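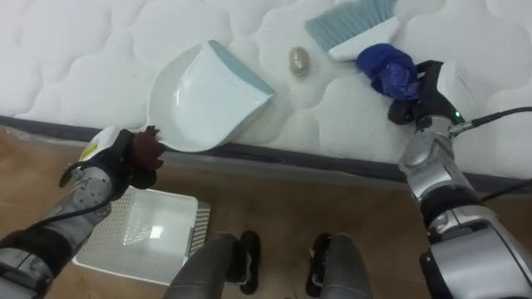

Opinion / Style & Living

I own one good winter coat. It cost $484, bought in April when the shops were clearing their racks, and I've worn it for three winters. I think more of us should buy clothes that way, and I think the shops would rather we didn't.

The coat is a plain grey wool one from Sugawara. Before that I bought a cheap coat every year. The lining went first, then the buttons, and by August I looked like I'd slept in it. I kept telling myself I was saving money.

My friend Setsuko Yokoyama disagrees with me. She says most people can't put that much down at once, and she's right. A cheap coat this week is still a coat. My argument is with those of us who could wait a season and don't.

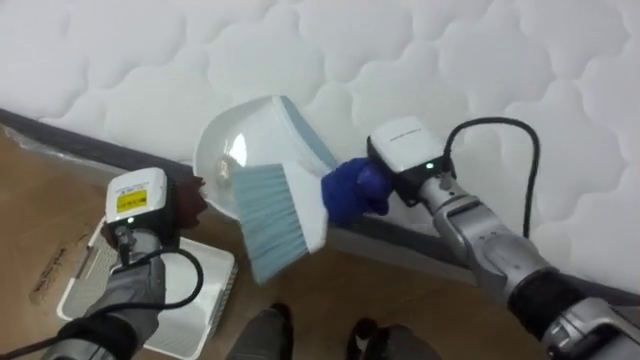 Quilted top, dark grey side band.

Waiting is hard when there's a new collection every few weeks. Vudurska sends me two emails a day, and each one tells me the colour I bought last month is finished. Colours don't finish. Navy trousers went with a white shirt when my mother was at work, and they still do.

I'd also like to see repairs treated as a normal part of owning clothes. Shirin Ahmadpour relined my coat at her shop in Drerncombe and moved the top button while she was at it. She told me most of her customers are over 60. Younger people have the clothes but don't know that a worn lining can be replaced. 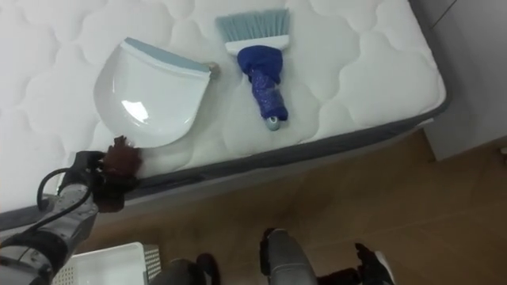

Is it worth relining a coat that didn't cost much in the first place?
If the outer cloth is sound and you like wearing it, get a quote and compare it with the price of a coat you'd be happy to keep.

I'll be wearing mine again this winter. The cuffs are going a bit shiny, and I can live with that.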